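DATA COLLECTION NEWS – Nerunero project, September issue

Quick one this time, half of us are packing for Fisbridge.

Numbers first. 596 kept demonstrations as of Saturday, September 8, 2018. Target for the cloth and caps set was 200 when we started in August, so yes, well past it, and no, we are not stopping. The learner still does badly on anything that folds under its own weight. More soft stuff please.

What we have been running: hats and other cloth items, containers, one wooden table. Operator drives the arm, picks an item, puts it in a container, backs off, hits save. Then reset and again. 16 episodes to a block, then swap operators. Please do swap. Tired hands make jerky paths and the model copies every bit of it, we saw this in the Pelupessy batch and had to throw out a whole afternoon.

Things that changed since last issue:

Starting positions. Stop lining the items up neatly! Kaiwen Su went through the early episodes and nearly all of them start with the cap brim facing the same way. Turn it. Flip it over sometimes. Put it close to the basket, far from the basket, half leaning on something. Same goes for the containers, move them between episodes and not just between blocks.

Failed grasps. Keep them if you recover within the same episode. Label is "retry", all lower case, the import script chokes on anything else. If the item ends up on the floor, discard and start over.

Side camera. It stays where it is. If you bump it, write it in the log and redo the calibration before the next episode – not at the end of the day. We lost 8 good ones that way last week. Painful.

Lights. Leave all the overheads on for now. We know the side view gets washed out toward the ceiling. A dim-light set is planned but seperate, dont mix them.

Naming. Ovetti folder for the containers, cloth folder for the rest, operator initials at the end. No spaces. Somebody is still using spaces.

On results, not much to report yet. The version trained on the first half of the data reaches for the right item most of the time and then closes too early, fingers shut just over the fabric and it comes up with nothing. Kaiwen thinks the approach is too fast in the demos. So slow down for the last few inches, let the finger get right down to the cloth before you close. New training run starts Monday with the slower episodes weighted up. Plots to follow in the next issue, if the run finishes.

Operator slots for the rest of the month are open on the sign-up sheet, mornings are nearly full. New people need one practice block first, it doesnt count toward the total. Questions to Kaiwen.

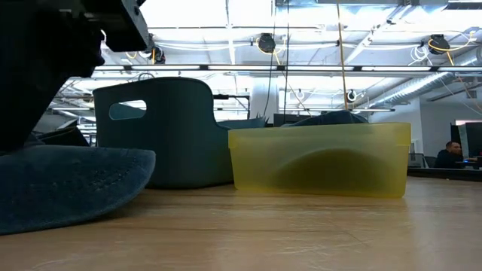 Gripper over the denim cap, with the teal basket and yellow bin alongside.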